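**De:** Nelly Tamayo
**Para:** lista pinzas-y-brazos
**Asunto:** Re: Pinza Brullon frente a ventosa Flalden con cajas pequeñas
**Fecha:** abril de 2026

Hola a todos:

Respondo a Zsolt entre líneas, que escribió:

> Hemos montado la ventosa Flalden en el brazo y con cajas lisas va bien. Con etiquetas de mensajería pierde vacío en cuanto pisa un borde levantado. ¿Alguien ha probado la Brullon de dos dedos en estantería? Me preocupa el hueco lateral.
>
> Zsolt Simon

La tenemos puesta desde hace unas semanas. Hicimos 96 recogidas con cada pinza, con el mismo brazo y el mismo controlador (el Flullis, firmware de serie). La Flalden falló 40 veces y casi siempre por lo que dices, la etiqueta. La Brullon falló bastante menos, pero sus fallos son peores: empuja la caja vecina y hay que parar.

El hueco lateral es el problema de verdad. Si dos paquetes están pegados, los dedos no entran. Atieno propuso inclinar la muñeca y entrar por la esquina superior, y con cajas sueltas funciona. Con una caja apoyada encima de otra no lo recomiendo.

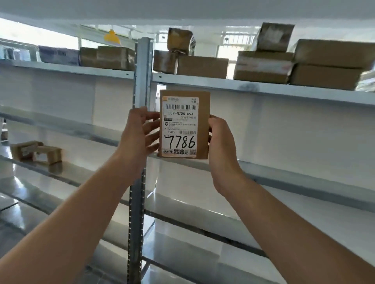
Otra cosa que conviene separar en los ensayos es el agarre y la lectura. Dos manos sujetan por los cantos y dejan el frente libre para la cámara; la ventosa, si entra de frente, se pone encima del código de barras y hay que leerlo antes de coger. Con la Brullon se puede leer después, ya con la caja fuera del estante. Los números escritos a rotulador los leemos aparte y todavía no me fío del resultado.

Sobre la cámara: la de muñeca pierde contraste cuando hay una ventana detrás de los paquetes. Fijamos la exposición a mano y mejoró. Kuo-hua prefiere una segunda cámara en el mástil, pero no la hemos comparado en las mismas condiciones.

> ¿Qué fuerza usáis para cartón fino?

La mínima que admite el controlador, más 2 puntos. Por encima de eso se marcan los cantos.

Tengo el registro completo, 636 líneas en CSV, y se lo paso a quien lo pida. En junio repetiremos la serie con la pinza Major, si Magdolna consigue que nos la presten.

Un saludo,
Nelly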